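Getting sheets white again

Quick one before the linen cupboard swap in January. Old sheets go grey from soap build up, mostly. Hard water too. More detergent makes it worse, so cut back first.

Strip wash: hottest tap water in the tub, 3 tablespoons washing soda, half a scoop of powder. Sheets in, push them under, leave 6 hours or overnight. Water will look awful. Drain, rinse, then a normal wash with no softener. Spin at 800 if your machine lets you choose, less creasing and the seams last longer.

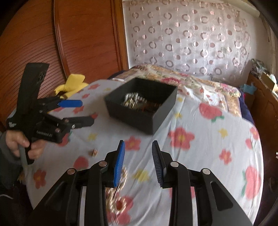 Bedside Linen Group – Home Skills Section

Drying. Line is best, full sun, folded over the line by a hand's width so the pegs dont mark the hem. Flannelette in the shade or the colour goes.

Fitted sheets: tuck one corner inside the other, then the other pair, lay flat, fold in thirds. Doesn't have to be neat. Store the whole set inside its own pillowcase.

Yellow patches at the pillow end – dish liquid and bicarb paste, old toothbrush, twenty minutes. Never chlorine bleach on sweat stains, it sets them yellower.

Mattress protector gets washed seperately. Low heat only.

Corrections to Ryan Bramwell please.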